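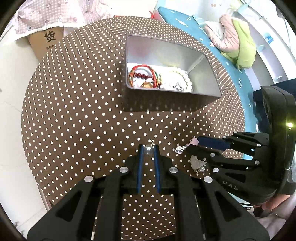 I went to see Prolleo in June because I'm shopping for a pair of their hand-held grippers and wanted to hear from someone who uses them all day. The woman who runs their demos laughed when I asked about delicate stuff. "Everybody brings me a mug," she said. "I bring out the bracelets." She's right, beads are mean! The blue pads on the fingers had hold of one shiny little bead with its clasp sticking up, over a polka-dot tablecloth that made my eyes swim, and I was sure I'd have dropped it.

So how long does it take to get the feel? "Give it 17 minutes," she told me. "People squeeze too hard at first." The pads are the part that wears, and she swaps hers after 1000 grabs (spares come in the case, 11 to a bag, which seems like an odd number to me).

I asked what she'd change. "The weight. My wrist knows by lunch." I tried the Samstead set last year and had the same gripe, so I wasn't shocked. She also wishes the handle came in 2 sizes, and my small hands agree.

Would she buy it with her own money? "I did," she said, "before I worked here." I've asked for a loaner for a couple of weeks.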